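Sosina Gebreyes
Tuesday, October 17, 2023

Right, a few of you asked how the button board is coming along, so make yourselves a tea, because I've got rather a lot to say about pegboard (more than I'd have thought possible back in June, when I'd never given the stuff a minute's attention).

For anyone new: we're putting together a board of big chunky buttons for the Zirordale open day, so that little ones and grandparents alike can come up and give something a good satisfying press. Each button will set off a different sound. That's the whole idea, and I love it more than is sensible.

First lesson was the colour. I had my heart set on white pegboard and Amrit Bouchard very gently talked me round to black, and I have to hand it to him, he was right. The buttons look like sweets on it. With a bit of light coming through the holes it's lovely, like a very tidy night sky. 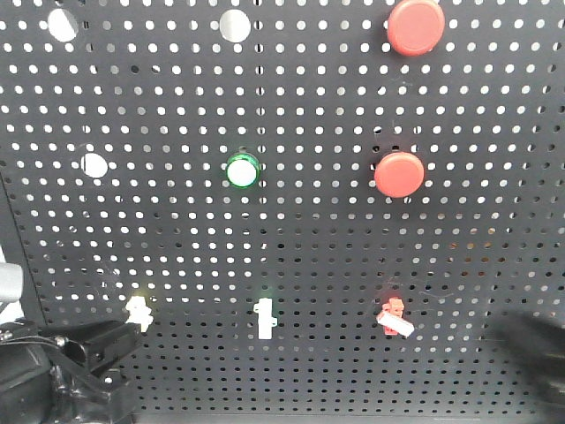

I went for red first because a big red button is simply irresistible, you could put one on a garden gate and people would queue up. The green-rimmed one with the white face was a late addition and I nearly sent it back for being smaller. So glad I didn't! It's the one I keep looking at.

Spacing took me an age. I'd drawn it all out on squared paper at the kitchen table with everything in neat lines, and then I held my hand up to it and realised that if you lean on one button with your palm you're very likely to catch its neighbour with your wrist. So now I do it all with hands. Big hand, small hand, mitten. If you're planning one of these, borrow a child and an uncle before you drill anything.

Oh, and the drilling. A domed button wants a much bigger hole than a peg does, and the drill bit will happily wander off into the nearest little hole if you let it. Masking tape on the front, a scrap of wood clamped behind, and go slowly. I wasted 3 offcuts finding that out, and I'm only sorry for the one that was nearly perfect.

Prices, as someone always asks. The buttons were £5 each from Cullitz, who also sold me a bag of fittings I didn't need but was very pleased to have. The pegboard came to £19 with the cutting included. They'll do the cuts while you wait if you go early, and there's a bench, and I had a nice sit down.

Which brings me to the small parts, and my firmest opinion of the whole project — give them a box with sides. I started out with a saucer. Then a biscuit tin lid. Things roll, things ping off, things end up in a slipper. An open box that stays on the table next to the board has done more for my temper than any tool I own.

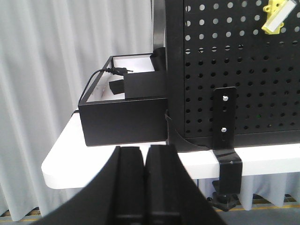 The bits box on the folding table, pegboard to the right. Cable over the side, plug end inside.

A pale inside is what you want in a bits box, by the way, especially if everything you own is black. I spent most of one evening hunting for a black strap in a dark blue crate and I'm not doing that again.

The folding table deserves a mention too. I did grumble about not having a proper workbench, but it wipes clean, it goes flat behind the door, and you can have the board up at a height where you're not bent double. My back has noticed. Do check the legs have clicked before you put anything on it, please, all of them, every time.

Still to sort: the sounds. Amrit wants a duck. I want a proper old shop bell, the sort they had over the door at Serrano when we were small (Memier had one as well but it was more of a clonk). There may well be a duck AND a bell. I've been asked for a trombone and I'm thinking about it.

Also still to do are the labels, and I can't decide whether to have any. Part of me thinks half the fun is pressing a thing and finding out. The other part is very fond of my label maker. Tell me which way you'd go, and if anyone has a good clear recording of a duck, my messages are open.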